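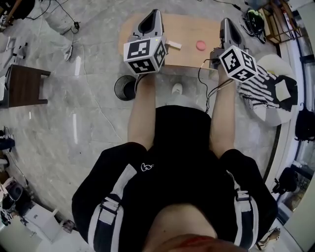 家务和车间杂务能否交给机器，取决于具体工序，同一间屋子里往往有的工序可以交出去，有的还必须由人动手。Altcombe居家与工坊服务处编写本页，供住户、小型工坊管理人员及社区实习学员参考，内容依据服务处历年的咨询记录和器具试用记录整理。评估一道工序时，建议先把它拆到最小的动作。以桌面归置为例，浅色木板上只有一个白色小方块和一个粉色扁圆片，人双手各持一只手持夹爪，夹爪上带着印有黑色方形标记的白色立方体，要处理的动作无非是对准、夹住、移开、放下。人徒手做这件事几乎不用思考，换成两根夹指之后，就要考虑从哪一侧靠近、夹多高、扁的东西怎样离开板面。家中和车间里的大部分杂务，难处都在这类细小动作上，下文各节也按这个思路编排。

本页适用范围

本页讨论的机器包括三类：一是功能单一的家用电器，如扫地机、洗碗机、洗衣机；二是带机械臂和夹爪的设备，目前多见于车间和研究场所；三是定时器、传感器、输送带等简单自动装置。第一类已经进入普通家庭，第二类离普通家庭尚远，第三类价格低、见效快，却最容易被忽略。各节给出的做法以省力、安全、少返工为准，不涉及任何品牌的推荐。文中提到的器具名称仅用于说明情况，住户应以手头说明书为准。

一、动手之前先给工序分级

服务处采用的分级办法由培训主管巴尔塔萨·努涅斯（Baltasar Núñez）拟定，沿用至今，分为甲、乙、丙三级。

甲级指物件位置固定、形状一致、动作重复的工序，例如在固定托盘里取同一种零件，或者在平整地面上吸尘。此类工序现有机器基本可以承担，人只需布置和检查。

乙级指物件种类有限，但位置和朝向经常变化的工序，例如收拾书桌、把洗净的餐具归位。此类工序机器可以做其中一段，前后仍需人手配合。

丙级指物件柔软、易碎、沾污，或需要边做边判断的工序，例如叠床单、擦拭玻璃器皿、清理堵塞的下水口。此类工序目前应由人完成，购置设备时不宜以此为目的。

分级时请注意，同一件事在不同住户家中可能落在不同级别。门厅铺平整地砖、鞋子入柜的家庭，扫地属于甲级；地上常有电线、袜子和儿童玩具的家庭，扫地只能算乙级。把乙级变成甲级，多数情况下靠的是整理环境，设备升级的作用有限。

二、桌面与台面的归置

桌面归置是机械臂展示中常见的题目，也是住户来信询问较多的一项。目前的情况是，物件少、间距大、颜色与台面分明时，机器的表现较好；物件堆叠、反光或透明时，表现明显下降。下列做法对人和机器都有帮助，即使家中没有任何自动设备，也值得采用。

台面颜色宜浅而均匀，不铺花纹复杂的桌布。小物件放在浅色无光的板面上，容易看清边缘，螺丝、药片、橡皮一类东西也不易遗漏。

扁平物件不要直接贴放在硬台面上。硬币、瓶盖、垫圈等物，手指尚且要用指甲去抠，夹爪更难从两侧夹住。可在台面上垫一层薄毛毡或软硅胶垫，让物件边缘略有下陷的余地；也可以把扁平物件移到台边，下方用浅盒承接，推出台边即可落入盒中。

方形物件按边对齐摆放。方块歪着放，夹持时容易转动，人用镊子操作也是如此。收纳格的隔板应与台边平行，东西放进去自然就正了。

废纸篓放在操作者伸手可及的位置，口部不加盖。桌面清理中最费时间的往往是来回走动，把篓子放在台面近侧下方，动作可以缩短很多。操作台下如有鞋、包、线缆，应先移开，再放篓子。

每次归置按同一方向进行，由左至右或由远及近均可，定下之后不要更改。家中几个人共用一张桌子的，应当把方向写在柜门内侧。

三、厨房工序

洗碗

洗碗机承担的是冲洗这一段，装载和卸载仍由人完成。服务处试用过一台Vodano台式洗碗机，冲洗效果合格，但装载不当时，仍有碗底积水和筷子漏洗的情况。建议住户做到以下几点：

碗口一律朝向喷臂，不要两只碗口相对扣合。

筷子、细勺放入带细格的篮中，头部朝上者与朝下者分开放置，刀具一律刃口朝下。

砧板和木柄器具不入机，手洗后侧立晾干。

滤网每周取出清理一次，清理时用旧牙刷自内向外刷，水流方向与平时过水方向相反。

由机械臂把脏碗从水槽送入洗碗机，目前仍属丙级。油污使表面打滑，碗与碗之间互相吸附，残渣的位置无法预先知道。演示中常用干净的塑料碗，与日常情况差距较大，住户观看时应留意这一点。

切配

切丝、切片用的电动器具应归入第一类设备，其作用可靠，但清洗较为麻烦。切配量小的家庭，用刀反而省时。一次需要处理一整篮胡萝卜或土豆时，再取出电动器具较为合适。使用后应立即拆下刀盘冲洗，待淀粉干结再洗，费力得多。

切配时手的作用有两个，一是固定，二是感知。食材快要切完时，人会自然缩短下刀距离，并改变按压的手势。现有家用设备没有这种能力，因此凡推送食材的器具，必须使用配套推杆，不得以手指代替。

擦台面

台面擦拭看似简单，机器却难以做好，原因在于污渍种类不同，力度和用水也应不同。建议备三块布，分别用于湿擦、去油和擦干，以颜色区分，挂在同一根横杆上。先干扫碎屑，再湿擦，次序不可颠倒。糖浆、米汤一类污渍，先用湿布覆盖片刻，再行擦除，不要用力刮。

冰箱整理

冰箱整理涉及辨认、闻味和取舍，应由人完成。可以交给简单装置的是提醒。将开封日期写在纸胶带上贴于盒盖，比多数带屏幕的冰箱更可靠。门架上放调味品，中层放当日要用的剩菜，下层抽屉放蔬果，位置固定后，家中其他成员也能照做。

四、衣物

洗和烘两段早已由机器承担，困难集中在分拣、抖开、折叠和熨烫。柔软物件没有固定形状，一件衬衫从篮中提起，领口在哪里、袖子是否翻面，只有提起来以后才知道。研究场所的双臂设备能叠一些尺寸适中的毛巾和T恤，速度通常慢于人手，换一种面料就可能需要重新调试。住户不宜据此推迟购置熨衣板和收纳架。

以下办法可以减少折叠工作量：

洗前翻正所有袖子和裤腿，袜子成对夹好再入机。洗后再翻，湿布料贴在一起，更费力气。

烘干结束后尽快取出，趁平整时上衣架。能挂的不叠。

毛巾统一尺寸，统一折法，折口朝内。毛巾是各类织物中离甲级最近的一种，日后若有设备可用，统一尺寸的毛巾也最先受益。

床笠的四个角先两两套合，再放在平面上折成长方形。在空中折叠既不整齐，也容易拖到地面。

深色小件单独放一个网袋。滤网中常见的纽扣、发夹，多来自未掏空的口袋，入机前应逐个检查。

五、地面

扫地机是家庭自动化中最成熟的一项，但效果取决于地面条件。服务处在样板间使用的Janen扫拖机，于有家具的房间内连续记录了169次清扫，其中17次中途停机，逐一核对后，原因集中在线缆缠绕、地毯流苏卷入和轮子卡在椅脚横档三项。针对这三项，可作如下处理：

地面线缆一律收入线槽，或用粘扣固定在桌腿内侧。不便收起的线缆，应集中在一处，设备运行时用矮挡板围住。人在房间里手持带线的器具时，线应从身后引走，不要横在通道上。

地毯流苏向下折入毯底，用双面胶带固定。长毛地毯应卷起或划为禁入区域。

椅子倒扣于桌面，或选择无横档的椅子。圆凳重心高、脚距小，容易被推移，应一并搬离。

包、头盔等随手放在地上的物品，应设挂钩或矮架存放。设备碰到软包带，可能卷入带扣，拆解十分不便。

即便设备全程无停机，墙角和踢脚线上沿仍需人工处理。可将此项并入每周的干拖，用裹布的扁平刮板沿墙推一遍，再以吸尘器收尾。

大理石纹的灰色地面较能藏灰，肉眼看着干净未必真的干净，可用白色湿布在门后擦一小块检查。布面见灰即应补扫，无须等到下一个清扫日。

六、卫生间与下水

卫生间湿滑、空间窄，且有清洁剂，带机械臂的设备不宜进入。自动喷淋清洁装置可减轻水垢，不能代替刷洗。刷洗次序为镜面、台盆、淋浴区、马桶、地面，由高到低，由净到污。

下水口堵塞时，先取出滤网清除毛发，再用皮搋，仍不通畅的，拆开存水弯检查，下方预先放好水桶。此类工序需要凭手感判断阻力来自何处，归入丙级。化学疏通剂不得与其他清洁剂混用，使用前应开窗，使用后短时间内不得再用皮搋，以免溅出。

七、工坊与小型车间

车间与家庭的差别在于工序固定、物件规格统一，因此自动化的条件好得多。但小型工坊批量小、换型频繁，往往设备刚调好，活已经做完。服务处向小型工坊提供意见时，一般先问一个问题：同一动作在一个月内要重复多少次。次数少的，做一个好用的夹具即可。

零件取放

Brandão木作坊曾就装盒工序来访咨询。该工序每批332件，零件为同一规格的木块和圆片，由一名学徒从料箱中取出，按组放入纸盒。木块的取放可以由夹爪完成，圆片则常常整摞粘连，夹起两片或夹空。作坊最后采用的办法是，为圆片制作带斜口的竖槽，每次从底部推出一片，再由人手放入盒中，木块部分也保留人工。改动只用了边角料，装盒差错随之减少，此后没有再提出购置设备。

其他工坊遇到类似情况，可参照以下要点：

散料先定向，再取放。用振动盘、斜槽或分格盘把零件排好，是自动化中花费较少而收效较大的一步。

方件和圆片分开处理，不要指望同一种夹持方式兼顾两者。薄片适合吸附或推送，块状物适合夹持。

夹指接触面贴一层薄橡胶，可减少打滑，磨损后及时更换。

盒口应大于零件，四边做出倒角。对人而言倒角使动作顺手，对机器而言则决定能否放得进去。

螺丝与紧固件

拧紧动作本身可以自动完成，对孔和起头则较难。手工起头两圈，再用带扭矩设定的电动螺丝刀拧到位，是小型工坊最稳妥的分工。螺丝按规格分盒，盒盖上粘一枚样品，取用时比对样品，少看标签。磁性托盘应远离精密量具。

清理切屑

切屑清理不得用手，也不得在主轴未停时进行。固定式吸尘管可承担大部分，角落处用毛刷和钩子。金属屑与木屑分开收集，沾油抹布放入带盖金属桶，当日清出。移动式清扫设备在有切屑的车间内容易损坏轮组，不建议使用。

工具归位

工具墙上按轮廓画线，是成本最低的“识别系统”，任何人看一眼便知缺了哪一件。收工前对照轮廓检查一遍，缺件当场查找。轮廓线宜用深色漆画在浅色底板上，线宽应一致。带电池的工具集中在一处充电，充电区上方不放纸张和布料。

八、以人的动作教机器：对家庭和车间的意义

近年来，部分研究让人手持夹爪完成日常动作，记录下来供机器学习使用。夹爪上常贴有黑白方格标记，用于确定位置和方向。此类做法对住户没有直接用途，但有一点值得借鉴：人一旦改用夹爪，就会发现平时依赖手指做了多少事。翻面、捻开、用小指压住、用掌心托住，这些动作在使用夹爪时都要另想办法。

服务处在实习课上安排有一项练习，请学员用厨房长夹代替手指收拾一张桌子，事后写下哪些东西夹不起来、哪些需要两只夹子配合。清单往往集中在扁平、光滑、柔软和过重的物件。住户也可在家中试行，用时不长，不需要专门器材。清单上的物件，即为短期内不应指望机器处理的部分，同时也是家中行动不便的老人最需要帮助的部分。为这些物件加装拉环、把手或垫高块，今天就能见效。

练习时应遵守以下规定：长夹只用于冷的、不易碎的物件；双手各持一夹时，脚下不得有杂物；有线缆的器具，先理顺线缆再起身；儿童参加时须有成人在旁。

九、简单自动装置的优先次序

在购置任何大型设备之前，建议住户和工坊先考虑以下装置，次序大致按安装难度排列：

插座定时器，用于热水器、鱼缸灯和冬季电热毯预热，注意核对额定功率。

漏水报警片，置于洗衣机后和水槽柜内，每年3月检查一次电池。

门控照明，用于储物间和地下室，避免双手持物时摸找开关。

带轮矮架，用于搬运水桶、花盆和工具箱。矮架没有电路，却能替代相当一部分搬运工作。

升降晾衣架，适合肩部不便者。安装前应确认顶面结构，不得固定在吊顶板上。

以上装置的总价通常低于一台中等价位的扫地机，故障时也易于修理。

十、费用与时间的核算

判断一台设备是否划算，应把准备、看护、清洁和维修时间一并计入。服务处样板间在一个统计年度内，全部自动设备的运行时间累计为1730小时，而记录显示，人员仍需定期为其清空尘盒、更换滤芯、清理轮轴和补充耗材。只看运行时间而不看看护时间，容易得出过于乐观的结论。

核算时可采用下列办法。取一张纸，左栏写人工完成该工序一次所需的时间，右栏写使用设备时人所花的时间，包括搬出、装载、等待处理异常、清洗和收回。连续记录两周，再作比较。右栏小于左栏一半的，设备值得购置；两栏相近的，应先改善摆放和次序；右栏更大的，不宜购置，已购置的可考虑转让。

设备占用的地面和电源同样是费用。小户型中，一台充电底座可能占去唯一一处可放矮柜的墙边。购置前请用纸板剪出同等大小，放在预定位置试用几日，确认开门和行走不受影响。

十一、安全事项

任何带动力的设备，在清理、换件和排除卡滞之前，必须切断电源。电池设备应先取出电池。

机械臂周围应划出禁入范围，运行时人和宠物不得进入。手持式夹爪虽由人控制，夹指合拢时仍可能夹伤手指，不得对准面部操作。

长发束起，围裙系带塞入，双肩背带收紧，多余带尾应夹好，以免垂入运转部件。

带摄像功能的设备，应事先告知同住者和来访者，并在卧室、卫生间关闭或遮盖镜头。存储记录应定期清理。

儿童和老人独自在家时，不建议设定自动运行。

发现异响、异味或外壳发热，应停止使用并联系售后，不得自行拆开电池。

十二、当前可行性汇总

平整地面吸尘：可交给机器，人负责整理地面和边角。

餐具冲洗：可交给机器，装载、卸载由人完成。

衣物洗涤与烘干：可交给机器，分拣和折叠由人完成。

桌面小件归置：受控条件下部分可行，家庭中以人工为主。

同规格零件取放：批量大、已定向时可行，批量小时以夹具辅助人工。

螺丝拧紧：起头由人完成，拧紧可用带扭矩设定的工具。

台面去污、卫生间刷洗、下水疏通：由人完成。

冰箱整理、食材取舍：由人完成，可用标签和定时提醒辅助。

切屑清理：固定吸尘配合人工毛刷。

本汇总于1月25日修订，其中桌面小件归置一项由丙级调整为乙级，其余各项级别未变。住户如有不同的使用结果，可将工序名称、物件种类、台面或地面材质、设备型号及两周记录一并寄送Altcombe居家与工坊服务处培训科，信封注明“工序分级”。来件不退，请自留底稿。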